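Home Projects Reports Workshop Contact
Search reports Enter keyword Go

Limescale removal from chrome shower fittings: comparison of two application methods
28th January, by the Ahmadpour project group

1. Purpose

The project compared two ways of putting a mild acid cleaner on a chrome shower valve. In the first, the cleaner is sprayed straight on to the metal. In the second, it is sprayed on to a folded microfibre cloth and wiped on. The questions were how much cleaner each method uses, how much of it ends up on the tiles and grout, and whether the finish differs.

Work started in September in the bathrooms of the Risach residence, where the water is hard and the fittings are cleaned weekly.

2. Materials

The cleaner was a citric acid solution made up by the group: 20 g of powder in tap water, topped up to 2000 ml. It was kept in a stock bottle and decanted into trigger spray bottles as needed. Cloths were microfibre, washed without softener. A plastic tray from the Skustell range held the kit and caught drips. Spray bottles were weighed before and after each session on a kitchen scale.

3. Method

Each valve was rinsed and left for two minutes. For the direct method, the nozzle was held a hand's width from the cover plate and the plate, handle and lever were sprayed until covered. For the cloth method, the cloth was folded into quarters and sprayed over the tray, away from the wall. The plate was wiped from the rim inwards, then the handle, then the underside of the lever. A fresh face of the cloth was used for each part. 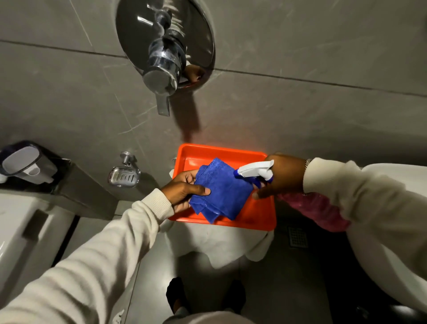 Department of Building Care and Domestic Technology

Spraying over the orange tray keeps overspray off the grey tiles. The cloth is held folded above the tray with the nozzle pointed at it. In both methods the cleaner was left on for five minutes, rinsed off with 200 ml of water from a jug and dried with a second cloth.

4. Results

The direct method used more cleaner at every valve. Most of the surplus ran down the wall below the lever and collected in the grout lines. Over the full series the cloth method saved 300 ml.

On flat chrome the finish was the same. On the join between plate and handle the direct method did better, as the liquid reached the gap and the cloth did not. A soft brush was tried there at the Vasska annexe and removed the remaining scale.

5. Sources of error

Cloths were not wrung out to a fixed dampness. Scale thickness before cleaning was judged by eye. The kitchen scale reads in whole grams and drifted on the tiled floor, so later weighings were made on a bench.

6. Recommendation

Use the cloth method for weekly cleaning. Spray the handle join directly once a month and brush it before rinsing. Grout below the valve should be rinsed after any direct spraying.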